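**Visible mending** is the repair of clothing with stitches or patches that are meant to be seen. It is used mainly on denim, knitwear and heavy cotton, where wear tends to collect at the knees, elbows, cuffs and seat.

## Methods

The most common method on woven cloth is the patch held by rows of running stitch. The patch is cut larger than the hole, pinned to the wrong side and stitched through both layers. Rows are spaced evenly and extend past the worn area into sound cloth - otherwise the fabric tears again along the edge of the patch.

Knitwear is usually darned. Parallel threads are laid across the hole, and a second set is woven over and under them at right angles. Swiss darning, also called duplicate stitch, follows the path of the original yarn and is suited to thin areas that have not yet broken through.

## Materials

Thread should be close in weight to the cloth. Thread that is too strong can cut into weak fibers. New patch fabric is washed before use so that it does not shrink after it is sewn down.

## The Pordale survey

A survey of home repair in Pordale was carried out by Asmaa El-Sayed and Jonatan Berge. It covered 647 mended garments, of which 294 were jeans. Knee repairs were the largest group. Berge later sorted the repairs by stitch length and found that short, dense rows were more common on work clothing than on casual wear. The garments were returned to their owners, except for 20 that were given to the Holmgren textile collection.
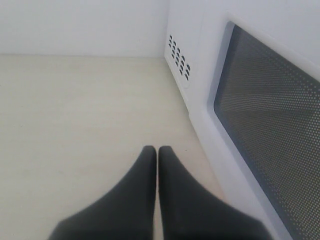 *Two-fingered gripper, black, with rounded fingertips.*

## Care

Mended garments are washed inside out in cool water and dried flat or on a line. Loose thread ends are trimmed only after the first wash, when the stitches have settled. Dark thread may bleed onto pale cloth and is tested on a scrap first.

## See also

- Darning
- Patchwork
- Overdyeing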